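The bed that has to be made all over again

The woman who runs home recordings for Zirkham has made the same bed more often than most hotel housekeepers, and she is quick to say she has made it badly most of those times. "Badly is fine," she told me over a second pot of tea. "If every example began with a nicely pulled sheet, the system would learn about nicely pulled sheets, and who has one of those at four in the afternoon?"

Her team started collecting in February, and the bedroom set now stands at 2180 examples. An operator guides the two arms through a small household job, the cameras and joints are logged, and the whole thing goes off to the training group in Randow. A good session gives them 30 recordings — on a bad one, she said, they go home with a handful and a sore back each.

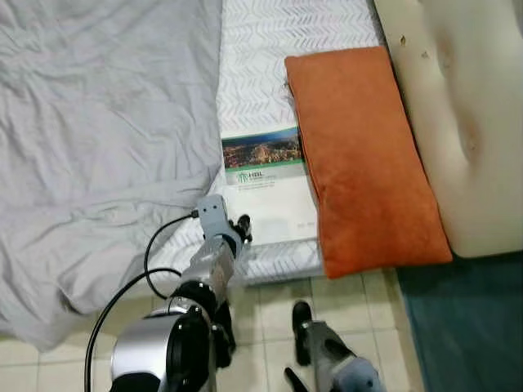
The left gripper at the lower edge of a booklet on the mattress, with the second gripper over the floor tiles.

I had expected her to talk about the sheets, and she did, at length and with real affection, but it was thin flat things that she kept coming back to. Paper on a mattress is miserable work, she explained. "You press down and the bed gives way under you, so the edge you were counting on sinks too. A person just slides a fingernail under it and never thinks about it. We had to slow right down and watch our own hands for a while before we could steer the arms through it."

Of the 453 recordings with paper or cards in them, nearly 25 were set aside at first as mistakes. She went back and asked for them again. "An operator misses, backs off, comes in from the other side. I want that kept! That's the part I'd want to learn from, if I were the one learning."

Next the team moves on to pillowcases, which she described with a long sigh and then, after a moment, a grin.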